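Vulto two-finger kit, evaluation unit: comments invited

mponce_lab
Our department has had the Vulto kit under review since March. Apples and bananas form the produce portion of the protocol.
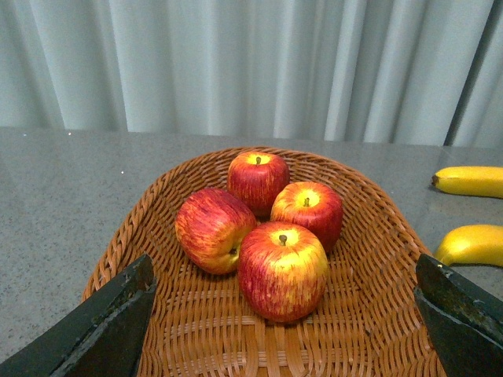
The fingers are adequate for single fruit. Crowded baskets remain the harder case — we request comments from other sites.

wudberg_ops
We disagree on "adequate." Our unit bruised 6 apples out of 34.

mponce_lab
At which force setting?

wudberg_ops
The factory default.

suvis_user4
The default is too high for produce. Please lower it before repeating the trial.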